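Grulmont show flats, February visit - notes

Got there late, 10 to 11, parking is a mess on that side. Sign in at the desk, shoe covers on, no coats in the flats (there's a rack downstairs, take your phone out first, I had to go back). Berkay Bilgin did the tour. Fast talker, knows the place, answered most things straight.

Two flats open. The small one is 64 square meters, the bigger one 90. Both supposed to be shown lived in, not staged, and that was the main reason I went. Staged flats tell me nothing. I want to see where people put the laundry.

Small one first. Kitchen narrow, one person at a time. Drawers by Menberg, soft close, one of them stuck. Bathroom fine. Bedroom gets the morning and faces the street, you can hear the buses with the window shut. Asked about glazing, Bilgin said he'd email the sheet. Nothing so far.

Then up to 203, the bigger one. Much better. Spent most of my time in the living room, on the balcony side. Beige floor tile all through, plain white walls, low skirting in a darker beige. Curtain goes nearly to the floor, grayish brown, heavy folds, and held back with a wide tieback in the same color fixed to the wall. I liked that more than I expected. Keeps the glass clear and you still get the weight of it. Ours at home just get shoved in the corner.
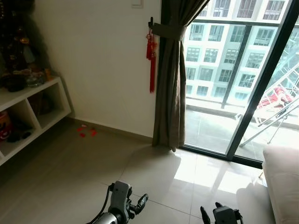

Living room, balcony side. Red knot on its own little hook next to the tieback.

The knot is a nice touch - long thin tassel, bit of gold at the top. Only strong color on that wall. Noted the hook too, small and black, would do for keys.

Sliding door has dark frames, black, fairly thick upright in the middle. Some will hate that. Lots of daylight though. View is the white block across the way, rows and rows of windows, so not a view realy, but bright. Drying rack out on the balcony with something red and white over it. So yes, that's where the laundry goes. Good to know it fits.

White cubby shelves in the same room, open ones. Tillix do something similar, Bilgin quoted 700 for a unit that size, delivered. Seems high.

Asked about the tile in winter. Underfloor heating is an extra, by Shiferaw, has to be ordered before the floor goes down. Put that on your list if your thinking of buying early.

Didn't see the storage units, basement was locked. Lift is quick. Coffee at the desk, skip it.

Out by noon. Going back for the parking plan and to measure the small kitchen properly - forgot the tape.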